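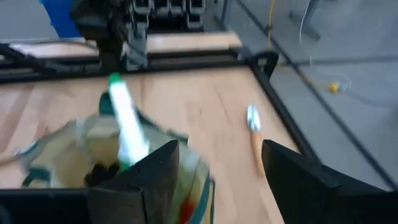

The Penari home carbon kit promises to show a household where its emissions come from, and to do it in plain numbers, on a wall display the size of a paperback. I have wanted something like it for years. I sort my trash, I bike to the dentist, and I have a long-standing habit of lecturing relatives about beef, all without the faintest idea whether any of it matters next to the water heater. Before the kit came I did my accounting by hand, on a calendar, with a white marker with a green cap that lives in a small open box with a green rim. (I realize that green stationery is not a climate policy.) The marker method had one great advantage, which was that I could leave out anything I didn't care to know. The Penari does not offer this feature.

You get a wall display, a hub, eight smart plugs, a clamp sensor for the electrical panel and a booklet. The booklet has more pictures of wind turbines than it has of the clamp sensor, and the clamp sensor is the part you will have questions about. It goes around the main cable inside the panel. If you are not comfortable taking the cover off an electrical panel, hire somebody who is. I am not, so I did, and the electrician charged me $70 for a job that took less time than finding the breaker labels. Add that to the price of the kit when you are deciding, as the company certainly doesn't.

The plugs are easy. You put one between the wall and whatever you suspect. The app asks you to name each one and then pick an icon, and there is no icon for a dehumidifier, so mine is a fish. Pairing went smoothly for seven of them. The last one wanted to be paired while standing next to the hub, then carried across the house and paired again, like a cat being introduced to a new room.

After that you wait. The kit wants two weeks of data before it will give you a full breakdown, and during this time the display shows a seedling with a progress bar underneath. I found I resented the seedling. You can see live power use from the first hour, though, and this turned out to be the part I used most. Standing in the hall at 6 p.m. with the oven, the dryer and the kettle all going and watching that number climb is a bracing experience, and I recommend it to anyone who thinks their main problem is leaving a phone charger in the wall.

My own results were humbling. The phone chargers, which I have been unplugging every night for years with a little glow of virtue, hardly register. The dehumidifier in the basement turned out to be the villain. It had been running more or less nonstop to protect two suitcases and a box of cassettes. I moved the suitcases upstairs, set the thing to a sane level, and watched its share of the pie drop from 23 percent of the plugged-in total to something I can mention in company. No other change I made came close, and I made several that were a lot more annoying.

Now for the complaints. The kit measures electricity and nothing else. Gas, gasoline and flights all have to be typed in by you, on your honor, into a section of the app called My Bigger Picture. It asks about your diet with a slider that goes from a carrot to a steak. I eat mostly beans and a fair amount of cheese, and there is no cheese on the slider. I put myself a little to the right of the carrot and felt I was getting away with something. Anything you type in is then added to the measured figures and shown in the same typeface, to the same decimal place, which gives my guess about last year's driving a dignity it hasn't earned. I would like the estimates in gray, or in italics, or with a small blushing face beside them.

The electricity side has its own soft spot. Turning kilowatt-hours into carbon depends on what your grid is burning at the time. The Penari can use a fixed average for your region or a live feed, and the live feed is a subscription. The first few months are included. After that, the display goes back to the average, along with a discreet gray leaf inviting you to upgrade. If you can shift your laundry to the middle of the night or the sunny part of the day, the live feed is worth having for a while, until you learn the pattern. I learned mine and then let it lapse. The leaf is still there. It seems hurt.

I borrowed the Oloson for comparison from Shinji Matsuda, who had it on his wall until he repainted in October. It is cheaper, has no plugs at all, and tries to work out which appliance is running from the panel sensor alone. It was very good at the fridge. It was confident about a hot tub, and there has never been a hot tub. Over time it is supposed to learn, and maybe it would have, but he wanted it back. There is also the Tsuchiya, a bare sensor with a dull web page full of graphs, and people who like graphs are devoted to it. If you already know what a baseload is, get that and save your money.

The display itself is handsome and doesn't glow in the dark, for which I am grateful. It runs off a USB cable that is a hand's breadth too short for any outlet in my hall. I bought a longer one from Trirken and it works fine. According to its own plug, the whole Penari setup uses a modest trickle of power, and I respect that it includes itself in the total. It appears at the bottom of the list as Penari, with a heart.

There is a sharing feature that ranks your household against similar homes nearby. I turned it off after one evening. I was in the middle of the table, and I had already begun to form theories about the people above me.

Would I buy it again? I'd buy it with a friend. Most of what it can teach you, it teaches in the first couple of months, and after that it is a clock that makes you feel bad about the dryer. Split the cost, find your dehumidifier, pass it along. The plugs reset with a paper clip and the account transfers without a fight, though you will have to explain the fish. The panel sensor is the awkward part, as each move means another visit from the electrician, but the plugs work on their own if you skip it, minus the big total on the display.

One last thing for anyone about to order: the app needs a fairly recent phone. Mine is six years old and it only just qualifies, with the type on the monthly report running off the side. Check the requirements page first. Buying a new phone to lower your footprint is a purchase the kit has no slider for.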